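A Day at the Allness Paper Mill Open House

I have wanted to get inside the Allness mill ever since I moved out to Bamosbridge, and every year I've managed to miss the open house. One year I had the flu, one year I had the wrong weekend, and last year I drove all the way there and found out you needed a ticket. So this time I signed up the minute the page went live, and on March 25, 2026 I was standing in the parking lot with a thermos and a very silly grin.

If you don't know Allness, it's a small paper mill on the river, a couple of miles upstream from the old bridge. They make cotton rag paper, the thick stuff that watercolor people and letterpress people get weepy about. I'm a letterpress person (a bad one, but an eager one), and I've been printing my holiday cards on their 300-weight sheets for years without the faintest idea how they got that soft edge.

The bus from the station drops you at the wrong gate, by the way. Walk back along the fence toward the river and go in by the brick arch. There were maybe a dozen of us wandering up and down that fence looking lost before a man in a green apron waved us over.

The man in the apron was Genji Kamata, who runs the beater room and took our group around for the whole morning. He has a big voice, which is good, as the beater room is LOUD. They hand you foam earplugs at the door and you should absolutely use them. The beaters are long oval tubs with a heavy bladed roll at one end, and the cotton goes around and around in the water until it stops looking like cloth and starts looking like oatmeal. Genji scooped up a jar of it and had us hold it to the window to check for knots. A good batch looks like fog. Mine had a blue thread in it, from somebody's shirt I guess, and he fished it out with a pin.

The biggest tub holds 4,000 liters and is called Wustska, after the town it was shipped from. It has its name painted on the side in yellow letters and everyone at the mill talks about it like it's a moody horse. "Wustska doesn't like a cold morning," that kind of thing. I loved this more than I can say.

From there you go down a wet iron staircase (wear real shoes, please, I saw sandals) to the vat house, where they still make a small amount of paper completely by hand. Ulla Rønning was working the mold when we came in. She dips this big framed screen into the vat, brings it up level, and gives it a little shake forward and back and side to side, and there's a sheet. It takes her a few seconds. Then she hands it off to Sota Honda, who flips it onto a damp felt so the sheet lets go, and the screen goes right back to her. They don't talk. They barely look at each other! I could have stayed and watched those two until closing.

We got to try it ourselves with tiny molds about the size of a postcard. My first sheet had a hole in it. My second sheet was thick as toast on one side and see-through on the other. Ulla told me I was shaking it like a salad, and then she put her hands over mine and did one shake, just one, and I sort of felt what it was supposed to be. The third one was okay. It's drying on my kitchen window right now and I'm going to print something on it, once I decide what deserves it.

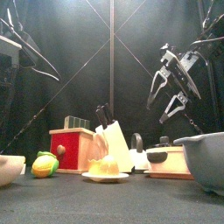 Duyên Khổng

Lunch was in the old rag loft, and I need to talk about the soup. It was a potato and leek thing with a lot of dill, served out of a pot you could bathe a child in, with brown bread and a slab of butter. Four dollars! You pay at a card table by the door, cash only, so stop at the bank first. I had two bowls and regretted nothing. The loft has huge windows on the river side and long sorting tables, and the wood on those tables is worn into dips where people stood and cut buttons off shirts for a hundred years or so. I ate my soup over one of the dips.

After lunch there was a talk by Junpei Kawaguchi, a paper conservator who had come over for the week. I'll admit I expected to nap. I did not nap! He talked about sizing, the gelatin bath that keeps ink from spreading out like a spill, and he had passed around a bunch of sheets with different amounts of it. You got a dip pen and a bottle of brown ink and you just wrote your name on each one. On the unsized sheet my name turned into a caterpillar. On the last one it was so crisp I wanted to frame it. He also told a long story about a water-damaged atlas and a chest freezer, and I won't spoil it in case he gives the same talk in April.

The finishing room is upstairs and it's calm as a library. Every sheet gets looked at by a person, held up to a light, front and back. A stack of good ones goes to the left, seconds go to the right, and anything really bad goes back into the beater and gets another chance at life. On a normal day they check 1,000 sheets. I asked how your eyes hold up and the woman at the light table said she knits in the evenings with her eyes shut, and I still don't know if she was kidding.

One thing I didn't get to was the water wheel tour. It's a separate line, it goes in groups of eight, and by the time I came down from finishing it was full for the day. If the wheel is your main reason for going, get yourself on that list before you do anything else. The couple next to me at lunch had done it first thing and said it was damp and terrific.

Now, the shop. Oh boy. The shop is where the seconds go, and seconds are sold by weight. By weight! I asked the guy at the register what was wrong with the stack I'd picked and he pointed to a speck I needed my reading glasses to find. I also came home with a packet of deckle-edged envelopes and a Takagi bone folder I did not need, as I already own a perfectly nice bone folder. It's just that this one was lighter and had a pointier tip, and I'd had a very good day and was feeling loose with money.

A few practical bits, for anybody thinking of going:

Tickets are free but you have to book. Mine was number 414, and they do check it at the arch.

The vat house floor is wet all over and there's nowhere to put a bag down. Leave it at the coat rack by the office.

Kids under ten can do the postcard molds but can't go into the beater room. There's a marbling table in the yard for them, and it looked like so much fun that several grown-ups were hogging it.

The last bus back to the station leaves before the shop closes. I found this out the hard way and walked along the river with eleven pounds of paper under my arm, which was pretty for the first mile and pretty long for the second.

They're holding the marbling workshop again in April, a full day this time, with lunch included (the soup, I hope). I've put my name down. If you see somebody at the vats shaking a mold like a salad, come say hi.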